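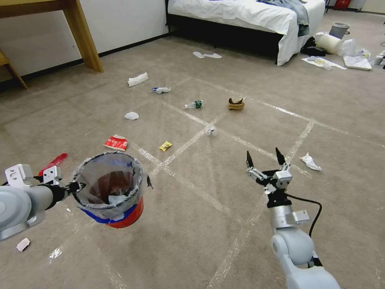 Pruto Tidy Room – open day recordings

Search this repository
Go
Clear search

README

Hi, and thanks for stopping by! I put this folder together after the open day at the Hájek building in Tarnirside, where Pruto spent most of the day picking up litter from a bedroom carpet while visitors wandered in, asked great questions and drank all our coffee. A lot of you wanted to know if you could have the recordings. Yes, you can, and they're in here.

I wrote this the way I'd talk you through it if you were standing next to me, so it's a bit long. If you only want the files, skip down to "What's in the folder".

What Pruto was doing

The job is picking up a messy room. Pruto has two arms with a gripper on each. The left one takes hold of the trash bin by the rim and keeps it up off the carpet, and the right one goes after whatever is lying around: wrappers, tissues, a crushed paper cup, a small plastic bottle. It drops each piece in the bin and moves on to the next.

The bin is a round one with a red base and blue tape around the middle (you'll get very used to seeing it), and it has a clear-ish bag folded over the top. The bag matters more than you'd think. When it slips down inside, the right hand likes to drop things between the bag and the wall of the bin, and a person at home would want that counted as a miss. I do count it as a miss in the labels.

Why the litter is what it is

I wanted stuff that behaves differently in a gripper. A balled-up piece of clear plastic is hard to see and springs back when you squeeze it. A wrapper lying flat is the worst – the fingertips slide right over it and push it along the carpet. Tissues are easy to grab and surprisingly hard to let go of, and visitors loved that part. One little kid yelled "shake it!" every single time, and you can hear it in the audio if you turn it up.

Things in the room that aren't trash stay where they are. Slippers are the big one. They're white and flat, and so is a folded paper towel if you're looking at it from up high, so I added a field for "reached for something it should have left alone". Papers near the bed are a gray area. For this set, a crumpled sheet is trash and a flat sheet isn't. You may disagree, and that's fine, just relabel it.

What's in the folder

recordings/ has 500 pickup attempts, each one starting when the right arm leaves its ready pose and ending when it comes back.
labels/ has one text file per attempt.
practice/ has 200 more attempts from our rehearsals in January. The lighting is different and I was a lot grumpier.
notes/ is my own typing from the day, lightly cleaned up. Spelling is what it is.

Each recording is cut off at 60 seconds, even if the robot is still trying. I went back and forth on that one. Some attempts would have worked out with more time, but watching Pruto poke at the same wrapper gets old fast, and the visitors felt the same way.

Label fields

item: what it was going for (wrapper, tissue, bottle, cup, paper, plastic, scrap)
result: in_bin, dropped, missed, wrong_item, timeout
bag_ok: yes or no, whether the bag was still over the rim at the start
person_near: yes or no
comment: free text, often blank

If person_near is yes, the arms were running in slow mode. Don't mix those with the others if you care about speed. I did that the first time and spent an entire evening confused by my own chart.

Known problems

The tiny paper scraps are under-labeled. I got tired, and a white fragment on beige carpet is easy to lose.

The shiny tape on the floor catches the light, and a few attempts go for a glint on it instead of the item. Those are marked wrong_item with "tape" in the comment.

The left arm sometimes blocks the view of things lying under the bin. I haven't fixed it, and I'm still not sure whether to move the bin or teach the thing to lean.

Audio is rough. It was a busy room.

Getting it to play

The files open in Moneck, which is our own little viewer and lives in tools/. Run it from the top folder or it won't find the labels. If it freezes on a black window, close it and try again – it does that on my laptop too. Long comments get chopped at 200 characters on screen, but the full text is in the label file.

Using it

Use it for whatever you like, classes included. Please keep this README with it, and don't go trying to work out who any of the visitors are from their voices.

If you find a label that's plain wrong, open an issue with the attempt name and what you think it should say. I check on Fridays, usually.

Last updated 12 Jun 2026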